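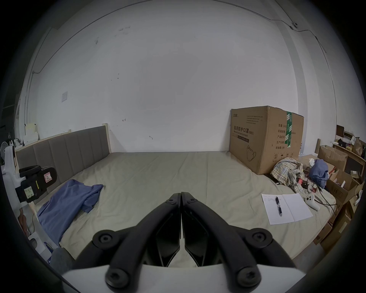
PROSCOMBE, Jan 19, 2021

Put it all on the bed. That is the January advice again, in the same words as last January, and this year it comes with a printed planner from Trullon that costs more than a decent pair of pillowcases. You pile everything you own onto the mattress, the theory goes, and because you have to sleep there tonight you will be forced to deal with it by dark.

I have my doubts. I have lived with a bed and too many clothes for a long time, and I know what happens at dark. It all goes on the floor, or onto the chair, or you sleep on the left side with a shirt under your knee.

Look at any bed that has been sorted on. The sheet is wrinkled, there's a blue cloth in a heap over by the headboard, a plaid shirt is down at the other side with something else blue wadded up next to it, and the open boxes have stacked up alongside. A mattress is a soft, low, uneven table that you can only reach the middle of by kneeling on it. If a furniture store tried to sell you that as a work surface you'd walk out.

The Ullus method (there's a book and a paid newsletter) says the bed gives you "a full view of your possessions." Daiane Siqueira tried it over in the Bhatt building in November and wrote to us afterward. Her letter was longer than we have room for, but the useful part went like this: "I had a full view for ten minutes. Then I had a full view of the top layer." She finished on the dining table, one drawer at a time, which took two evenings and did not need a book.

Then there is the carton question. The planner wants you to buy matching bins. Most of us are using whatever came to the door, and this past year a lot of what came to the door was masks. A big carton with N95 and "Medical protective mask" printed on the front makes a fine box for sweaters. It's stiff, it stands up by itself, and it was already in the house. My only complaint is about labels. If masks have moved out and sweaters have moved in, cross out the front and write SWEATERS on it, in marker, on two sides. Otherwise somebody will go looking for masks in a hurry and find wool. And if the masks are still inside, read the side panel before you shove the thing to the back of a closet. Those cartons have a line for the production date and a line for how long the contents are good — 2 years on the one shown here — and neither does you any good facing a wall.

Narendra Srivastava thinks I'm being unfair to the bed. His point is that folding is easier on a big flat surface and that a bed is the biggest one most people have. Fine, for folding. Folding is the last part. Deciding is the slow part, and for that I'd want a chair and a wastebasket, and less in front of me.

I will say something nice about the notebook. The planner has 3 sections and a page of stickers. A plain notebook left open with a pen across it does the same job, and a few handwritten lines are enough for anyone. Mine last week said "winter coats, charger drawer, ask M. about lamp." I did the coats. Write down what is going in each carton as it goes in, not at the end, when the flaps are closed and you're guessing. Keep the notebook in one place too, ideally off the bed, where it won't get folded into the laundry. Cables the same: anything with a cord gets coiled and put somewhere else before the clothes come out, or you will be picking it out of a sleeve.

The planner also claims the average bedroom holds 939 items. No source is given. I asked Trullon's customer line where that came from and was told it was "from our research," and that the earlier edition had said 862. So either we all picked up 77 more things apiece during a year at home, which I could nearly believe, or someone typed a new number. It doesn't change what you have to do with the pile.

What I would suggest, for anyone starting this month: one drawer or one shelf. Bring an open box for what's leaving and keep it by the door. Don't stack a second box on it, because then the first one stays. Stop when you're tired, and make sure the bed is the one place in the room you can still lie down on.

Mamta Sachdeva is collecting clean winter clothing at the side entrance until the end of the month. Shirts and coats are welcome, bedding is not this time. Please empty the pockets. She can also use sturdy cartons with the flaps still on, whatever is printed on them. If you have tried the bed method and it really did work, write in and tell me, and I'll run the letter in the next issue. Include what time you got to sleep.

— Ludivine Aubert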